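Pludari Pulls One Gripper Finger Design After Failures on the Fruit Bench

2023-07-11

By Severyn Bilyk, Pludari

Hi everybody. I run the picking bench at Pludari, and I've been asked to write this one myself because I'm the person who kept saying the fingers were fine. They weren't, so let me walk you through it.

As of today we are withdrawing the curved finger in our Filik gripper set, and we're asking everyone who has a set to stop using it until the new one reaches you. If you only want the short version, you can skip down to "What to do" and get on with your morning.

What went wrong

Filik is our soft-handling gripper, the one we showed in May for moving fruit and other easy-to-bruise stuff in and out of baskets. Each hand has two printed fingers: a curved one with an open lattice inside, and a straighter one that works against it. The curved finger is supposed to give a little when it meets something round.

What we found is that it can give too much. On our bench the finger started leaning away from its partner under load, and twice the mounting end cracked clean through in the middle of a lift. The first time we lost a peach (no great tragedy). The second time the loose finger dropped between the basket and the arm, and the arm kept going for a moment before Parisa Esfahani hit the stop. She was standing well back and wasn't hurt – nobody has been hurt in any of this, and I'd really like to keep it that way.

Boglárka Takács then put 30 curved fingers through a bend test, and 4 of them cracked in the same spot. That was plenty for us. She traced it to a change we made in the print settings this spring, when we were trying to get each finger off the printer faster. The layers near the mount weren't bonding the way they used to. It was our change and our mistake, and the people at Sonine, who supply the arm on our bench, had nothing to do with it.

What we're doing on the bench

We haven't stopped testing, but we have slowed way down. Arm speed is at 30 percent, the guard stays shut whenever the arm has power, and we've gone back to the plainest job we have, one basket and one piece of fruit. For these runs the two fingers are held together with a plastic tie. I want to be very clear that the tie is for our bench only. Please don't copy it at home or at work! It doesn't make a weak finger strong, and it was never meant to.

The software side gets a fix too. Ehsan Zamani is adding a check so that the arm stops if the grip force falls off suddenly. It should have been there from the start, and he'd like me to say that he asked for it last year. (He did. I found the email.)

What to do

Power down the arm before you touch the gripper. Take off the curved finger and set it aside, even if it looks perfect to you. The bad ones looked perfect to us. Keep the straight finger, it's staying in the set. Then write to our support desk with your order number and we'll send a new curved finger, free, with a prepaid bag for the old one.

More than 100 sets are out there, and the first replacements go to the Shi teaching lab, where students work close to the arm every day. Everyone else will be served in the order we hear from you.

Niloufar Rahimi is handling press calls and would be glad to talk, and she'll drag me onto the line if you want the gory details about layer bonding. I have a lot of those.

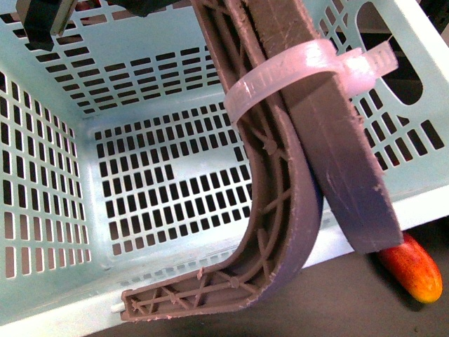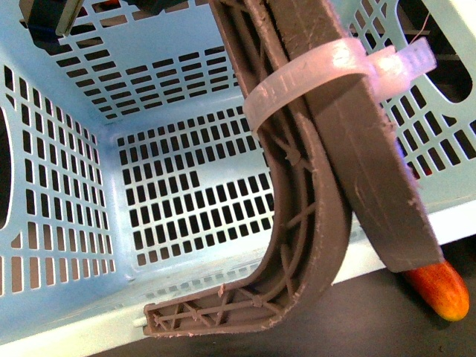 Both photos: Filik gripper fingers, held by a plastic tie, over a test basket on the Pludari bench.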